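Fladcombe Allotments and Gardens List
Posted December 3, 2010 by the Plot 13 correspondent
Comments (3) | Shared 2 times

Subject: Re: Re: The hosepipe question, again

I have been away from the list for a fortnight and come back to find you have all been arguing about water without me, which I take personally.

To pick up where the last message left off:

> The rule as it stands says no hose may be left running unattended.
> It doesn't say what unattended means. I was in my shed with the
> door open and could hear it perfectly well. If hearing it isn't
> attending to it then I would like to know what the rule thinks
> ears are for. I would also point out that the top tap at the
> Drastside end drips all winter, and has dripped for as long as I
> have had a plot, and is attended by a robin.
>
> I propose we strike the word and put "left running by a person who
> has gone home". That covers everything that has ever gone wrong.

I have some sympathy. I was on the receiving end of the great flood in March, when a hose on the plot above mine was left going overnight and I came down to find my onion sets had moved to Vachon. (For newer members, Vachon is what we call the low corner by the railway fence, after the seed firm that used to have its sheds there. Everything ends up in Vachon eventually, including most of my topsoil.) The person responsible hadn't gone home, strictly speaking. They had gone to the pub, and then home. I can see the new wording leading to an argument about the order.

The bill is what ought to worry us. We were charged for 776 cubic metres in the year, and I have looked at that figure for some time trying to see where we put it. It wasn't on the beans. The beans died. My guess is that a fair share of it goes out through the tap at the Drastside end, robin or no robin, and another share through the joint under the path where the grass is that suspiciously cheerful green in August. A washer costs pennies. The joint is more of an undertaking, as it means lifting the slabs, and the slabs were laid by a former plot holder who believed in concrete the way other people believe in heaven.

I did ring the water company about it. They were very pleasant and told me that anything on our side of the meter was ours to enjoy. I asked if they could at least tell me which side of the meter the joint was on, and was told to look for the meter. I have looked for the meter. If anybody has seen it since the compost bays were moved, please say so on the list and don't just tell me at the gate, as I forget things told to me at the gate.
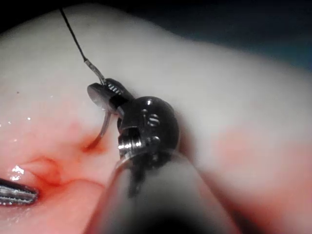 Water butts are the answer and always have been, according to the reply that came in from Plot 2 while I was typing this. I'm told that two butts on a decent shed roof will see a plot through a dry month, that the taps could then be turned off altogether from October, and that people managed perfectly well before we had taps at all, by carrying it up from the brook in cans. It made them civil, apparently. They were too tired to write to mailing lists.

I don't disagree about the butts. I have one. It came from the garden centre out at Stulatness, it was reduced because of a dent, and it has never leaked a drop, unlike the full-price one next door to it. What I would say is that it fills in November, when I want nothing from it, and is empty by the second week of June, when I do. Also my shed roof is roughly the size of a tablecloth. Somebody with a proper roof may have a different experience. I would also gently mention that the brook now has a supermarket trolley in it.

So, for what it's worth, and so that there is something to say yes or no to:

Leave the hose rule alone for the winter. Nobody is using a hose in this weather, and if they are, the rule isn't our main concern.

Fix the tap. I'll buy the washer. I'll even fit it, provided someone who knows where the stopcock is stands next to the stopcock.

Leave the slabs until the ground softens, and get a price from a person with the right machine. I'm not doing it with the bar again. My shoulder still clicks.

Anyone with a spare butt, put it on the list. There were three behind the old potting shed in the summer and now there aren't, and I make no accusations, but they were green and one of them had my number painted on the lid.

On other matters, the seed order closes shortly and I still have not had replies from most of the top row. If you want the discount you have to tell me what you want, in writing, with the variety. "Some carrots" isn't a variety. "The same as last year" is no use either, as last year you put "some carrots".

The bonfire heap is not to be lit until it has been turned over. There is a hedgehog in it, or there was, and he pays no rent but he has been here longer than most of us and eats more slugs than the pellets ever did.

The gate code is unchanged. Please stop writing it on the gate.

Last updated: same evening, to correct the row number in the seed order bit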